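Caps wanted, caps sorted: the winter hat drive is on its last stretch

Friday, December 22, 2023

If you've walked past the Panbridge hall this week and wondered about the heap of bags by the coat racks, that's us! The winter hat drive closes tonight at 9, and I've been down there most afternoons sorting, so I thought I'd better write something up before everybody disappears for the holidays.

The short version is that we have 859 pieces of headwear so far. Last year we finished with a lot less (I've lost the sheet, so don't hold me to a number), and back then it was nearly all knitted stuff — beanies, ear warmers, one very long stocking cap with bells on it. This year it's baseball caps. Caps and caps and more caps. I think word got out that we take them, and a couple of dads cleaned out their closets in one go.

Védís Mogensen set up the sorting this time and I have to say it's a big improvement on my old method, which was making piles on the floor and then tripping over them. Now the caps go into shallow yellow trays, a few at a time, and each one gets laid out on a white tabletop, crown up, so you can get a proper look at it. White is great for this. Lint, loose threads, a brim with a crack in it, you spot it all right away.

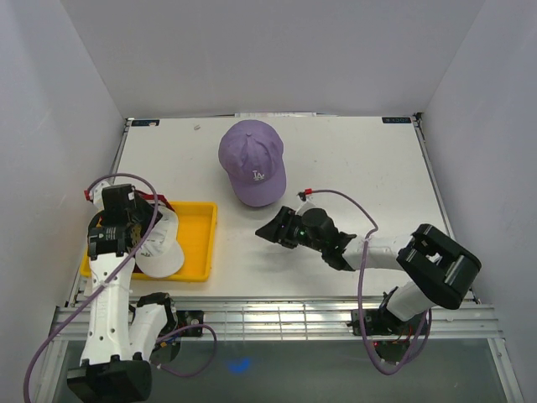
Team caps are the ones people ask me for, and they go fast. Last winter a boy of maybe ten stood at the pickup table for a good long while picking between two of them, and his grandmother finally told him the bus wasn't going to wait. So this year the ones with logos get their own rack near the door, sorted by color, and the plain ones hang behind them. Anything with a broken strap goes in the mending bag. I took that bag home on Tuesday and got through most of it in front of the TV, although there's a snapback in there that has beaten me completely.

We've had help from the neighbors too. Þorgeirsson, the dry cleaner on the corner, is washing whatever needs it and hasn't charged us a cent. Itier gave us 85 hangers with clips, the good kind that don't leave a dent in the crown. And the folks at Plaser dropped off cardboard boxes, flat, with tape, and stayed to fold them (thank you, thank you!).

A word about how to hand in a cap, as I've seen some sad ones. Please don't fold it in half and stuff it in a coat pocket. Don't stack something heavy on it either. If you have several, nest them one inside the next with the brims all facing the same way and put them in a bag with a bit of room. They'll come out looking fine and we can get them on the rack without steaming them first.

Sweaty headbands are the other thing. A little dish soap, cool water and an old toothbrush will take care of most of it, and then let the cap dry over a bowl so it keeps its shape. Not the dryer, please. I ruined my brother's favorite that way in high school and I still hear about it every Thanksgiving.
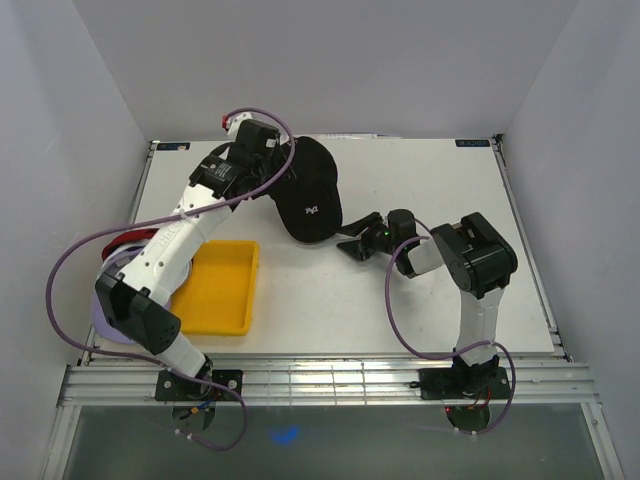

Do caps need to be washed before they're dropped off?

It helps a lot, but bring them anyway if you've run out of time. We set the grubby ones aside for the cleaner, and the only ones we can't use are those with a snapped brim or mold.

Pickup starts the week after New Year's, at the same hall, side entrance. Take up to 2 pieces per person, no forms and no sign-up. If you need something for a baby or a really small head, ask at the table, as we keep those in a separate box underneath. Whatever is left on the racks in February goes to the school's lost-and-found shelf, where I'm told hats vanish within the hour.

Oh, and we're still short on gloves. Kids' sizes, any color, and I'll even take the ones that don't match.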